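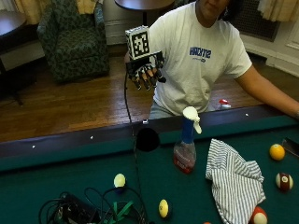 Studio 2 pre-recording inspection: checklist and comments

Site: Herkness Studios, Studio 2
Production: Skorstead, dance series, semi-final recording
Sheet no.: 1766
Inspected: 21/01/2020
Inspected by: Elīna Paju
Received for production: Joaquim Meireles
Contractors on site: Amaral (set and dance floor), Ponadent (rigging and motors)

Result codes: P = pass. A = pass with action, to be closed before the dress run. F = fail, area or item not to be used. N = not inspected on this visit.

The sheet covers the studio floor, the overhead rig, the audience seating and the rooms on the artist corridor. It does not cover the scanner truck, the car park or the catering tent, which have their own sheets. Items marked "carried" were open on the previous sheet.

1. Dance floor and set

1.1 Floor panels level at joints - A
Two joints upstage left are proud by more than the gauge allows. Both are on the line the couples take into the final pose. Amaral to re-pack from underneath. Taping over the joint is not accepted as a repair.

1.2 Panel locks closed and flush - P
All locks checked by hand with the key. One key was found left in a lock at the downstage edge and returned to the set foreman.

1.3 Surface finish and slip - A (carried)
The gloss vinyl is within limits when clean. It is not within limits after haze fluid has settled on it, and the area below the stage right haze machine had a film on it at the time of inspection. Machine to be moved back or ducted. Floor to be dry mopped between each routine and wet mopped at the meal break. Wet mopping must finish early enough for the floor to dry without fans.

1.4 Floor edge marking - P
White edge line continuous. Visible from centre under show lighting state and under working light.

1.5 Steps to the judges' platform - A
Nosing strip missing from the second step. Handrail firm on the upstage side. The downstage side has no handrail by design and a floor assistant stands there during entrances - this is recorded in the risk assessment and accepted for as long as the assistant is actually called for each entrance.

1.6 Central staircase unit - P
Brakes on all castors, tested with load. Brace weights in position. The unit is struck for the group number, and the brakes must be rechecked by Amaral every time it comes back on.

1.7 Scenic arch - P
Fixings seen and tagged. Fire treatment certificate held in the production office and matches the batch label on the rear of the cloth.

1.8 Loose set dressing - A
The café tables for the tango are light enough to be kicked over. Add weight to the base or spike them outside the lift area. The glassware on them is plastic. Leave it that way.

2. Overhead rig

2.1 Motor inspection tags in date - P
Ponadent supplied the register. Tags compared with the register one by one, no differences found.

2.2 Secondary suspension on all lamps - A
One moving light on the front truss had its bond looped back on to itself and not round the chord. Corrected while I was present. Ponadent to recheck the whole of the front truss, as the fixtures there were changed overnight.

2.3 Mirror ball and hoist - P
Runs freely with limits set. The travel path is clear of the hanging microphones in the present layout. If sound lower the microphones again, this item goes back to N.

2.4 Performer flying line - N
Not rigged at the time of the visit. It cannot be used on this sheet. A separate inspection is needed once the line is up, with a test load before any person is lifted, and I will need the rescue plan in writing at least one clear hour before that test. The draft plan I was shown names a rescuer who is also the line operator. That must be changed.

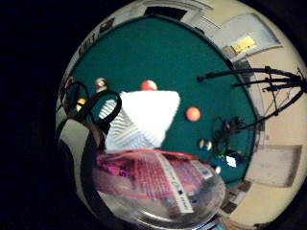 Coloured balls on the green felt.

3. Power, lighting and effects

3.1 Distribution boards closed and labelled - P

3.2 Residual current devices tested - P
Trip times recorded on the electrical sheet, copy attached to the office file.

3.3 Cable runs across walkways - A
The camera cable crossing at the stage left vomitory has a ramp, but the ramp stops short of the wall and the last stretch of cable is loose. Extend the ramp. The crossing behind the band rostrum is flown and clear.

3.4 Haze and smoke - P
Data sheets present for the fluid in use. Detector isolation is logged at the gate, with a named fire watch for the isolated period. Isolation must be lifted at wrap, including when wrap is late.

3.5 Confetti cannons - A
Positions agreed, but the left cannon was pointing across the front row. Re-angle upwards and re-mark. No loading until the audience is seated and settled. Confetti is slippery on vinyl, and nobody dances on it: the closing routine must end before the cue, including any reprise under the credits.

3.6 Strobe warning - P
Notices at both public entrances. Warm-up artist has the wording.

3.7 Cold spark units - N
Listed on the effects plot, not delivered. If they arrive they are to stay in their cases until seen.

4. Audience seating

4.1 Capacity - P
The seating plan shows 100 seats and the licence condition for this layout is the same figure. There is no margin. Guests of the cast who arrive without an allocated seat cannot be placed on the steps or at the back rail, and this includes families. Mr Meireles has asked whether standing guests could be counted as crew. They cannot.

4.2 Seat units linked and fixed - A
The rear row on the stage right block was not linked.

4.3 Aisle width and lighting - P
Aisle lights work on mains and on battery.

4.4 Wheelchair positions - A
The positions are level and have a clear view, but the pedestal camera parks in front of the route out. Camera department to agree a different park position. A note on the floor plan will do, so long as the operator has seen it.

4.5 Barrier between front row and dance floor - P
Low barrier secure. Couples come within arm's reach of it during the travelling section of the waltz. Ushers to ask the front row to keep bags and coats under the seats.

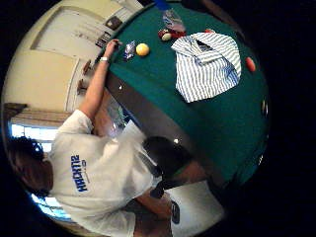

Ushers should repeat the request after the interval, when coats tend to come back out. Drinks are not allowed past the foyer doors in either direction during the recording.

4.6 Exit doors - P
All doors opened under normal hand pressure. Door C was stiff on the last sheet and has been eased. Signs lit.

5. Artist corridor and dressing rooms

5.1 Corridor clear width - F (carried)
Costume rails stood along one wall for the full length of the corridor and reduced the width below the minimum. This was raised on the last sheet and on the one before it. The corridor is the only protected route from the dressing rooms. Rails to go into the wardrobe bay or the empty rehearsal room. The corridor will be looked at again before the cast is called, and the call should be held if the rails are still there.

5.2 Occupancy of the large dressing room - A
The room is to be used by 14 dancers for the group number. Chairs and mirrors are sufficient. Ventilation is weak with the door shut, so limit hairspray to the make-up room.

5.3 Irons and steamers - A
One steamer has a damaged cable sheath. Taken out of use and labelled by me. Please do not remove the label to "just finish the one dress", as was done in March with the previous unit.

5.4 Portable heaters - P
None found.

5.5 Quick-change area behind the set - A
Floor is even and the blue lights are adequate. A pin tray is needed. Loose pins were found on the carpet, and the dancers use this area in bare feet between numbers.

5.6 First aid and physiotherapy - P
First aider named on the call sheet. Ice and strapping in stock. Physiotherapy couch is near the floor entrance, with room to bring a stretcher past it.
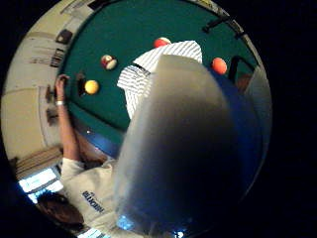

Actions and sign-off

Amaral
1.1 re-pack joints upstage left.
1.5 replace nosing strip.
1.8 weight or re-spike the café tables.
4.2 link the rear row, stage right block.

Ponadent
2.2 recheck the front truss and sign the register.
2.4 amend rescue plan, then request inspection of the flying line.

Production
1.3 move or duct the haze machine, issue the mopping times.
3.3 extend cable ramp.
3.5 re-angle the left cannon, confirm running order at the close.
4.4 agree new park position for the pedestal camera.
5.1 clear the corridor.
5.2 move hairspray to make-up.
5.3 repair or replace the steamer.
5.5 pin tray and carpet sweep.

Production comment (J. Meireles): 1.3, 3.3 and 5.5 accepted. On 3.5 the director would like to keep the reprise under the credits and proposes to fire the cannons after it. On 5.1 the rehearsal room is booked for band call until the meal break, so wardrobe will use the bay and one end of the scene dock.

Inspector's reply (E. Paju): 3.5 acceptable as proposed, provided the cue sheet is reissued. 5.1 scene dock acceptable, keep the rails off the hatched area by the roller door. 2.4 remains N, and the routine that needs the line should be rehearsed on the ground until the sheet for it has been issued.

Sheet to be displayed at the floor manager's desk. Copies to the gate, the production office and both contractors.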